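Trukell Kinderseite - Wissen für zwischendurch

Warum ist der Becher durchsichtig?

Schnell mal in die Küche gucken. Schrank auf. Da stehen bestimmt ein paar davon: Becher. Aus Porzellan, aus Blech, aus Pappe. Und dann die durchsichtigen aus Plastik, die man beim Kindergeburtstag kriegt. Um die geht es jetzt.

Woraus ist so ein Becher?

Kunststoff. Am Anfang sind das kleine Körnchen, sehen aus wie dicke Zuckerkrümel. Die werden heiß gemacht, richtig heiß, über 200 Grad. So heiß wie der Backofen bei der Pizza. Dann wird der Kunststoff weich und zäh, fast wie Honig. Daraus kann man eine dünne Platte machen, eine Folie. Und aus der Folie wird der Becher.

Das geht so: Folie nochmal warm machen. Form drunter, Luft rausziehen, die Folie legt sich an die Form an. Abkühlen. Ausstanzen. Fertig. In Allach steht eine Fabrik, da haben wir nachgefragt - 3604 Becher in einer Stunde, an einer einzigen Maschine! Die Reste vom Rand kommen wieder in den Topf und werden neu eingeschmolzen.

Und warum kann man durchgucken?

Licht ist schuld. Licht fliegt geradeaus, bis ihm was im Weg steht. Bei einer Holztür ist Schluss, da kommt nichts durch. Bei klarem Kunststoff kommt fast alles durch. Innen ist der nämlich ganz gleichmäßig, kaum etwas, woran das Licht abprallt. Deshalb siehst du, was drin ist. Saft, Murmeln, Gummibärchen, egal.

Probier mal: Becher zusammendrücken, bis er knickt. An der Knickstelle wird er oft weiß. Da sind winzige Risse drin, viel zu klein zum Sehen. Aber das Licht prallt daran ab, in alle Richtungen. Und schon ist es mit dem Durchgucken vorbei.

Wozu der dicke Rand?

Fahr mal mit dem Finger oben rum. Vorsichtig, falls er gesprungen ist. Der Rand ist meistens umgerollt, wie ein kleiner Wulst. Der macht zwei Sachen. Erstens tut es an der Lippe nicht weh. Zweitens bleibt der Becher rund. Ohne Rolle wäre er total wabbelig, einmal zufassen und der Saft ist auf der Hose.

Unten schmal, oben breit - warum das?

Damit man sie stapeln kann. Einer rutscht in den anderen. Ein Stapel mit 70 Bechern passt so in eine lange Tüte. Wären sie unten genauso breit wie oben, bräuchte man dafür einen halben Schrank. Und aus der Form gehen sie so auch leichter raus, wie der Sandkuchen aus dem Eimer.

Festhalten ist schwer!

Klingt komisch, ist aber so. Zu locker: Becher fällt. Zu fest: Becher knickt. Deine Hand macht das von allein richtig, weil die Haut merkt, wenn was rutscht. Dann drücken die Finger ein kleines bisschen mehr. Das geht so schnell, dass du gar nichts davon mitkriegst. Nimm mal Handschuhe, dicke für den Winter, und versuch es nochmal. Viel schwerer, oder?

Wohin damit, wenn die Party vorbei ist?

Nicht in die Wiese! Plastik verrottet nicht wie ein Apfelrest, das liegt da ewig rum. Besser: ausspühlen und nochmal nehmen. Für Stifte, für Perlen, zum Bohnen keimen lassen. Durch die Wand siehst du dann sogar die Wurzeln. Wer Löcher in den Boden machen will, lässt sich von einem Erwachsenen helfen. Und wenn er kaputt ist, ab in die richtige Tonne. Welche das ist, ist je nach Ort veschieden, also zu Hause fragen. 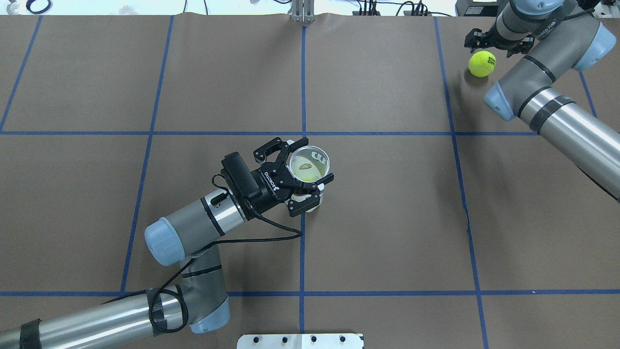 Yammine: Wir haben das mit den Bohnen in der Klasse gemacht, mit Watte unten rein. Meine ist krumm gewachsen, aber die Wurzeln konnte man super sehen. Das mit dem weißen Knick hat auch geklappt, nur bei einem ist gleich die ganze Seite gerissen. Kann man den dann noch für Stifte nehmen?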